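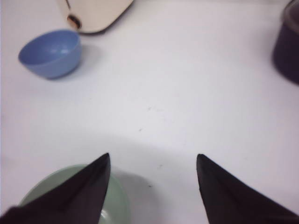
The Breakfast Corner: my design project report

My project was about one table. In our shared kitchen on Gotard Road there's a white table against a white wall, and when I moved in it was where everybody's stuff went to die. Post, chargers, half a bag of flour, you name it. For the module we had to pick a small space, study how it gets used and then change it without spending much, so I picked that (and yes, partly so I could eat breakfast in peace!).

I kept a diary through August. Every time I made something to eat I wrote down what I had to move first, and how long it took before I could start. It came to 395 entries by the end, which is a lot of toast, and most of them said the same thing. The things I used daily were behind the things I used once a month.

What stayed on the table

I cleared the lot off and only let things back if they'd turned up in the diary that week. The toaster came back first, obviously. Then the pan with its glass lid, a blue bowl and a green bowl. The blender went in the cupboard and I haven't missed it once.

The toaster was the tricky one as it needs to be near the socket, and I wanted it right back against the wall so there'd be free space in front for buttering and so on. I tried it in the middle for a few days and it just split the table in two, so off to the side it went.
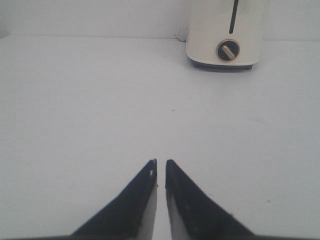 The toaster back by the wall, with clear table next to it.

I did draw a few layouts on squared paper before settling, and I named them after the storage ranges I'd been looking at, Iltier and Moser, just so I could tell them apart in my notes. The Iltier plan had everything in a row along the wall. It looked lovely on paper and was a pain to use, because you kept reaching over one thing to get at another. The Moser plan put things in two groups, toast stuff on one side and pan stuff on the other, and that's the one I've stuck with. 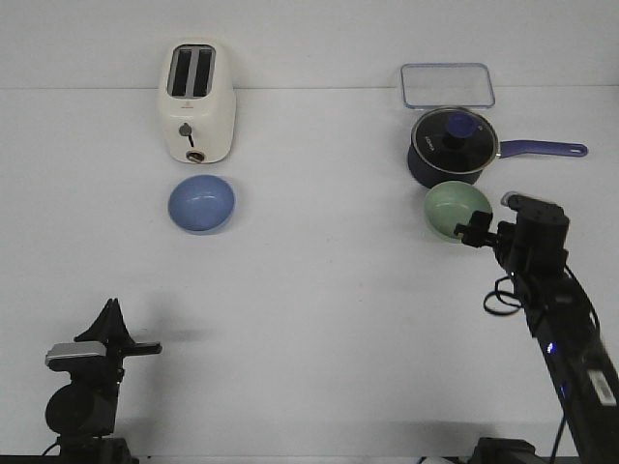 Why keep a saucepan out all the time when there's a cupboard?
I make porridge nearly every morning, and the diary showed the pan was going in and out of the cupboard more than anything else in the kitchen.

Colours came into it more than I expected. With the table and wall both so pale, anything blue or green stands out straight away, so I can find a bowl while I'm still half asleep. I'd been planning to paint a coloured strip along the wall and decided I didn't need it.

Keeping it clean

White shows everything, and crumbs are the worst of it. I'd wipe the table down, feel very pleased with myself, and then spot another speck as soon as I bent down to look. 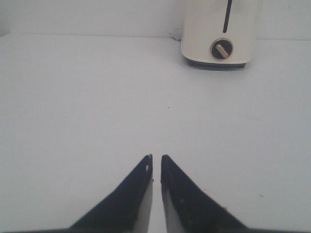 So I added a rule that the middle gets wiped after every breakfast and the whole table gets done on Sundays, with everything lifted off. It takes me 3 minutes for the middle and 30 for the full job, if I do the wall as well and stop for a cup of tea.

If I carried on with this I'd look at the cupboard next, as that's where all the clutter has moved to. I'd also like to try the same diary method on the Carkari shelf in the hall, which is currently holding nine odd gloves and a bike lock without a key.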